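Vumerar Craft Dough Kit

I've been making play dough at home for years, mostly on rainy February afternoons when the kids were climbing the walls, and I'm so happy I can finally sell my own kit! It's the same soft, salty dough we use at our kitchen table, only you don't have to hunt for cream of tartar (mine's always behind the rice).

Each tub holds 889 g of dry mix. Add 200 mL of warm water, knead it for a few minutes and you're away. If it feels sticky, dust your hands with a bit of flour and keep going.

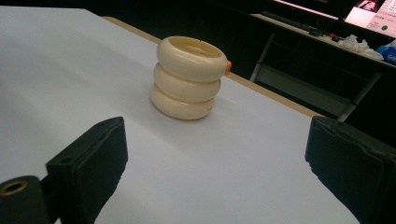 What's in the box

One tub of Vumerar mix
7 little pots of Plirkosex colour powder
A recipe card with my favourite glitter version

The colours are strong, so start with a pinch! My grey batch was meant to be purple. Keep leftovers in a zip bag in the fridge, and if it dries out, work in a few drops of water.

I pack orders myself at the Rivadeneyra studio, and the Fondden gift wrap is back in stock too (I've got 336 sheets, so go for it). 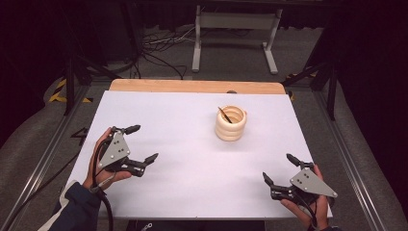

Ribbed cup in cream, on the white board

Price and postage are at checkout.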